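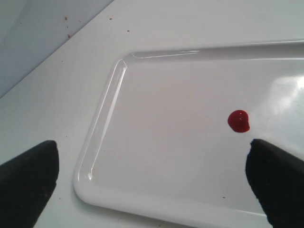 Bhupendra Uniyal tests sauces for a living, and most of the testing is done with a flat white tray and a single drop. He runs the bench at Sakumine, a small contract lab that checks ketchups, chili sauces and fruit toppings for bottlers who don't have a lab of their own. We spoke on a Thursday, between two batches, at the counter where he works.

The drop test is older than the lab. Uniyal learned it in a cannery, where it was done on a dinner plate. A measured amount of sauce is released onto a level white surface and left alone for a set time. The operator then looks at the edge.

"The edge is where the water goes first," he said. "If the sauce is holding together, the outline stays put. If it isn't, you get a pale ring outside the red. On a white tray you see that ring at a width you would never pick up on steel."

He prefers a tray with a raised rim to a flat tile. The rim keeps a runny sample off the counter, and it gives the operator something to hold that isn't the test surface. Fingerprints matter more than beginners expect. A trace of skin oil changes how far a thin sauce spreads, and two drops of the same sauce, set down side by side on a badly washed tray, can give two different readings.

Washing takes longer than testing. Each tray is scrubbed with unscented soap, rinsed in hot tap water, rinsed again in distilled water and stood on edge until dry. Cloths are not used. Uniyal tried paper towels for a season and gave them up over lint.

"Lint is a wick," he said. "It pulls the liquid out along the fiber and you get a spike on the outline. Then somebody writes down that the sample is uneven, and it was the towel."

The sample size at Sakumine is 3 milliliters for thick sauces, dispensed from a syringe with the tip held just clear of the surface. Smaller drops are used for training, where the aim is only to learn the hand movement. The plunger goes down at a steady rate and the tip comes away straight up. A sideways pull leaves a tail.

I asked whether a perfectly round drop was the goal. It isn't. A tomato sauce contains pulp, and pulp gives the outline some bulge. Uniyal becomes suspicious when a supposedly coarse product makes a clean circle, and in one case this led to a talk with a bottler called Lodarow, which had changed its screen size between runs without updating the sheet.

Shape from above is half of the reading. The other half is height. A thick sauce stays domed, and under the counter lights a domed drop carries a small, sharp highlight near the top. As the drop relaxes, the highlight widens and softens. Uniyal doesn't put this on the report, which has no line for it, but he looks at it before he looks at anything else.

"Glare is the nuisance side of the same thing," he said. "A shiny tray throws the lamp back at you. You turn the tray, or you move your head. I had a matte tray for a while. Less glare, but it held color in the surface, and after 49 washes it was pink."

The reading itself is taken at 11 minutes. Earlier than that, he says, weak samples still pass; much later, the skin that forms on top starts to hold the drop in place and hides the fault. The room is kept at 20 degrees Celsius, checked with a thermometer on the counter and not with the one on the wall, which sits above a radiator.

Sakumine does own an instrument that does part of this job, a spread meter made by Dreltar. It gives a number, and clients like a number. Uniyal uses it for every paid report and still runs the tray first. The meter reads one axis, so a sauce that separates on one side only can slip past it.

New staff train with him for most of January, when orders are slow. The first week is washing. In the second they place drops of a reference sauce supplied by Singhal, chosen because it is made the same way all year and keeps well once opened. They draw the outline of each drop on squared paper before they are allowed to describe it in words.

"Words come too easily," he said. "They all write 'smooth.' Then they draw it — and there's a bump on the left."

The timer went off at that point, and he picked up his pencil.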